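Sorting a Two-Drawer Desktop Cabinet

Clear the tabletop first and bring everything that has to be stored onto it. Shallow drawers waste space when filled one item at a time, so group by height before opening either one.

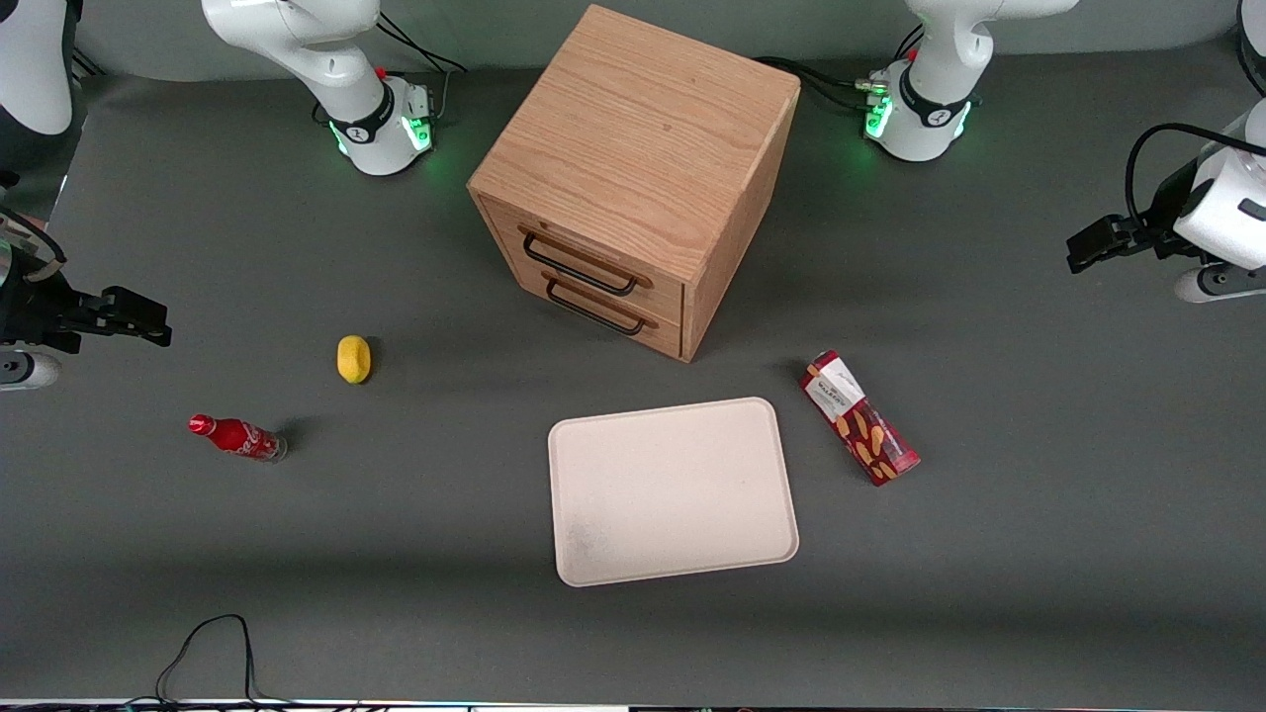
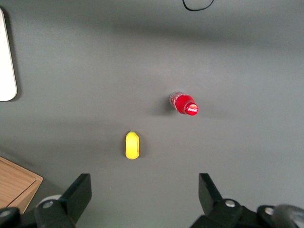 Measure the inside height of each drawer with a steel rule – the front panel is usually taller than the usable space. Subtract 13 mm for clearance. Anything above that figure stays out. A bottle is measured on its side, as the small red Coca-Cola one lies in the second photo, and the widest part of the body sets the height, with the cap ignored. Round items go at the back against a divider.

Close the drawer by its bar handle and listen for scraping. If it drags, remove the tallest item and repeat. Loads over 600 g belong in the lower drawer.

Tahira Mohmand, Zendby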